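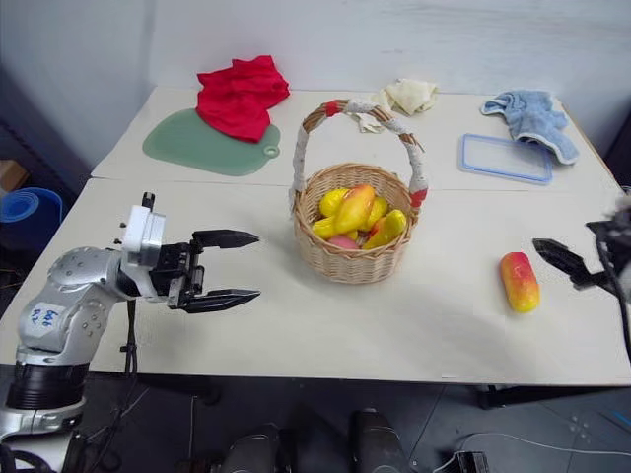
Skamside is two hours up the coast by bus, and the bus stops at the gate of the old cannery, so there is no excuse for being late. I was late anyway and missed the coffee. The visit had been set up by Ulla Ljungberg from our branch of the packers' association, who wanted a few of us to see what Clinetik is doing before the same kind of equipment turns up where we work. Seven of us went in June. Five pack for a living, one plans shifts, and I keep the branch newsletter going between my own shifts on the gift line.

Clinetik packs hampers and fruit baskets for hotels, ferries and offices. The order book on the day stood at 577 baskets, which Hjørdis Hägglund, who runs the floor, called a normal day outside the holidays. She has 40 people across both halls, and she told us early on that it was 40 before the arms came too. Several of us wrote that down.

We started in the goods hall, where nothing much has changed. Fruit comes in on pallets, people open the boxes and sort by feel, and anything bruised goes to the juice crates. Madalena Correia has done this job for years and showed us how she turns a mango in one hand while already reaching for the next. She was asked if the machines would get to her end of the building. She said she had been asked that by her son as well and gave us the same answer, that she would like to see one smell a melon.

The second hall has the packing lines, and behind them a smaller room with white walls where they work out how a job should be done before it goes anywhere near the line. They call it the trial room. Most of us had expected something larger. The work goes on at an ordinary white table, two panels pushed together, with a silver and white arm at the left and another gripper coming in from the right. The basket is the same sort any of us would pack, round wicker with a tall handle wrapped in white cord and a bit of red on it. The fruit is fake. Hjørdis said real fruit went soft after a morning of being picked up and put back, and the trial room got through more of it than the canteen.

The question they are working on is simple to say: take the fruit from the table and put it in the basket without knocking the handle or pushing out what is already there. With the basket well filled and one long red and yellow mango left lying beside it, you can see where the trouble comes. The handle arches right over the pile. A person tips their wrist and goes under it without thinking. The arm has two stiff fingers and a wrist that is wider than mine, and it has to be shown a way in.

Showing it is now somebody's job. Britt-Marie Isaksson packed on line three until last year and these days spends half her week in the trial room. She decides the order the fruit goes in, where the big pieces sit, and which side the arm should come from. She also keeps cloths and a chopping board on the table, as the next product will be a kitchen hamper with textiles folded in, and cloth is giving them more trouble than fruit. She was open about what she likes and what she doesn't. Her shoulders are better. She misses the talk on the line, and she finds it tiring to watch closely for so long. The extra pay for the trial room took five months to agree and she thinks it should have been settled before she started.

Out on the lines the arms do the base layer only. People do the top layer, the ribbon and the card. The base layer was always the heavy part, with the reaching and the bending, and sick leave for backs and necks was the reason the firm gave for starting there. We asked for figures and Hjørdis said they would rather wait until they had a full year. Fair enough, but I have made a note to ask again.

What has changed most, going by the people we spoke to at lunch, is the pace. Before, a line went at the speed of the people on it, and if someone had a bad morning the others covered. Now the baskets arrive half packed at a steady rate. Sverre Grønli, the safety rep, pushed for a stop button at every place and not only at the end of the line, and he got it. He also got a rule that using it does not go on anyone's record. He said it was pressed a great deal in the first weeks and is pressed less now, and that he keeps an eye on it because he doesn't want people feeling they can't.

There was some grumbling about rotation as well. Everyone is meant to move between top layer, ribbon and checking every two hours. In practice the quick ribbon tiers stay on ribbon. Hjørdis said she knew, and was working on it.

The planning is done in a program called Virko, on a screen at the end of each line. Our shift planner spent most of the afternoon at it and came away quite keen — more so than about the arms. It shows who has been trained on what and who is due a change.

A few things I would raise if this comes to us:

Get the pay for new tasks agreed first.
Ask for stop buttons at each place.
Have packers in the trial room from the start, and on paid hours.
Get sick leave numbers from before, so there is something to compare with.

Ulla is trying to arrange a second visit, this time to Illés, where they pack glass. Places will be limited by the size of the minibus. Give her your name if you want to come, and say if you can drive.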